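Part 3: Getting your fabric ready and making the first test block

Okay, machine's out of the box, feet are on, pedal's plugged in. If you skipped Part 2 (threading), go back and do it now, I'll wait. The printed booklet that comes with the Skandov squeezes all of this onto one page with tiny drawings, so I'm writing down how I do it at my own table.

Washing and pressing

1. Wash your fabric before you cut anything. Warm water, regular detergent, no softener. Softener makes cotton slippery and it'll creep around under the foot.

2. Dry it on the same setting you plan to use for the finished quilt. If you're going to be rough with the quilt later, be rough with the fabric now!

3. Press it while it's still a little damp. Press, don't iron – set the iron down, lift it, move it, set it down again. Dragging the iron pulls the weave out of shape and then your squares come out as diamonds (ask me about my first baby quilt).

Note: Dark blues and reds can bleed. I wash those on their own with a scrap of white in the load, and if the scrap comes out tinted, everything goes through again.

Laying it out

4. Clear off the biggest surface you've got. Spread the fabric out flat and let it hang off as little as possible, or the weight will tug on it while you cut.

5. Smooth from the middle toward the edges with the flat of your hand. Small ripples are fine at this point, folds aren't.

6. Find the selvage, the tight woven edge that runs down both sides. Trim it off. It shrinks differently from the rest and it's miserable to sew through.

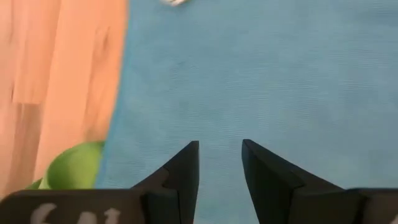 Blue fabric for the test block

I like a solid color for the first block. A busy print hides crooked stitches, and right now you want to see every one of them. Pick a thread that stands out too. I use plain white on blue, and a cheap spool from Risana has been fine for practice.

Cutting

7. Fold the fabric once, edge to edge, and line the fold up with a line on your mat. Cut two squares the same size. Any size you can hold comfortably will do, we're only testing.

8. Cut away from yourself in one steady push and keep your fingers well back from the ruler's edge.

CAUTION: Close the rotary cutter every single time you put it down. Every time. Even if you're picking it right back up. Mine has rolled off the table open and I still have the mark in the floor.

Sewing the test block

9. Put the two squares together, right sides facing. Solid fabric often looks the same on both sides, in which case don't worry about it.

10. Set the stitch length to 2 and the tension dial to 3. Those are my starting points for quilting cotton on this machine, and you may end up a notch either way.

11. Lower the foot (I forget this constantly), hold both thread tails behind the needle, and sew slowly down one side.

12. Open the block and look at the seam from both sides. If you see loops underneath, rethread the top thread from the beginning with the foot UP. If the top thread lies in a straight line like a wire, loosen the tension a little and sew another one.

13. Write your settings on the block with a pencil and keep it. I've got a whole shoebox of these and I do go back to them.

Note: If the machine growls or the fabric won't feed, stop and turn the handwheel toward you by hand. Never yank the fabric out. Raise the needle, snip the threads, take out the bobbin and brush out the lint. Nine times out of ten it's lint.

A word on needles

Change the needle with every big project, or sooner if you hear a popping sound as it goes in. Switch the machine off first, please. The flat side of the needle faces the back. The Mangubat needles fit, the ones in the little Plikport kit were a hair too short on mine and skipped stitches all afternoon.

Once you've got a seam you're happy with on both sides, go on to Part 4, where we join four squares and try to make the corners meet.

Last updated September 14, 2019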